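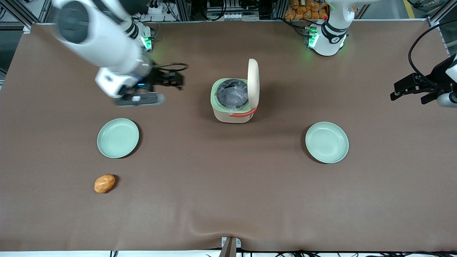

Morven Chisholm asked the Clenach Museum why bread dough grows when it is left alone in a bowl. Many young visitors ask the same thing.

Dough grows with the help of yeast. Yeast is a living thing, far too small to see without a microscope. It feeds on sugars in the dough and gives off a gas called carbon dioxide.
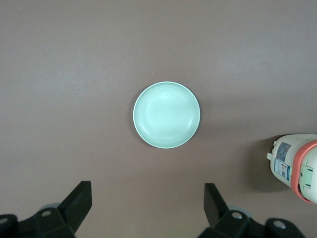
The gas makes bubbles, and stretchy strands in the dough – known as gluten – hold them in. Yeast works slowly in a cool room and faster in a warm one. The heat of the oven kills the yeast, but the holes left by the bubbles stay in the bread. Look for them in your next slice.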